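Subject: Re: [lane-users] Bailly Lane, grit, paint and who is trimming what
Date: Feb 14, 2026
To: lane-users list

Quick one, on my lunch break, so sorry for the mess. Replies in between the quoted bits. Left out the part about the bins, that belongs in the other thread.

> Walked down Bailly Lane yesterday and it's getting worse. Loose
> stones all over the near end again. Wasn't the patching in January
> meant to fix that? My front wheel slid on it coming out of the side
> road and I don't slide easily.

The January job was three potholes up by the Skevano yard and nothing else. It never touched our end. I had the same idea as you until I dug out the work sheet. The stones are coming off the old top layer as far as I can tell, the surface is just giving up at the near end. Further along it's a lot smoother, you feel it on a bike right away.

Sweeping helps for a week or two. Did it myself in the fall with a yard broom, two buckets, back hurt till the weekend. Would do it again if one or two others come along. Bring a stiff broom, the soft kitchen kind is useless on that stuff. Flat shovel too if you have one.

> And the white paint. You can hardly tell what it was supposed to be.
> Is anyone going to redo it or do we just live with it?

Asked. Price from Vorkley for repainting is 1081, and that's with us getting the road clean first. Drultum came in at 686 but only if they can do it same day as another job nearby, so no fixed date, could be May, could be never. Both say don't paint on loose grit, it peels. So sweeping comes first whatever we pick.

My vote is Drultum and wait. It's a quiet lane. But if people feel strongly about having a date then say so now and not after I've signed somthing.

There's also the question of whether paint on a surface that bad is money down the drain. Fair point, someone raised it off list. A proper resurface is way out of our reach though and the town has us near the bottom of their pile. I sent the form again anyway. Third time.

> Last thing, the verge on the left. It's patchy and scruffy and the
> bushes are going to be over the curb by summer. Who cuts it? I
> thought it was the houses on the right but they say no.

Not the houses. The grass between curb and bushes is the town's, two cuts a year, first one late spring. The bushes and trees behind it are on the old nursery land, and that owner has to keep them off the road. I have an address for the owner, wrote last month, no answer yet. Will try the phone number next.

Please do NOT go cutting at the trees yourself. The bushes, fine, a light trim where they stick out past the curb. Leave the tall tree alone, it needs a person with ropes and insurance. And anything you cut, take it home or put it in the green bin, don't chuck it back in behind. Last time it ended up on the road after the first wind.

The curb itself is OK I think. Low, so cars do hop it when they pass each other. If you see fresh tire ruts in the grass let me know where, it's handy for the form to the town.

Money, for those who asked. We have 200 left from last year plus what came in this winter, almost 86. So short of either quote. Either a whip round or we wait till the fall. I'm not chasing people for it, reply on list if you're willing to put in and roughly how much.

What I need from you all:

- yes or no on sweeping, and can you bring a broom
- Vorkley or Drultum
- any spots with bad loose stones that I haven't listed. So far I've got the near end, the side road corner, and outside the Skevano gate

Don't reply with photos of more than one or two MB please, the list bounces them and then I get the mails about it. One at normal size goes through fine.

Also if you drive down there slow down on the loose part, a stone hit my shin last week from a passing van. Didn't break the skin but I said a word.

Have to run. Rest of the notes are under here, pasted straight from my file so the order is a bit random.

LOOKING UP THE LANE FROM THE NEAR END

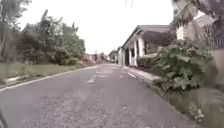
STILL OPEN

Phone the nursery owner. Ask town for the date of the spring cut. Ask Vorkley if the price holds past the end of next month. Find out who has the wheelbarrow.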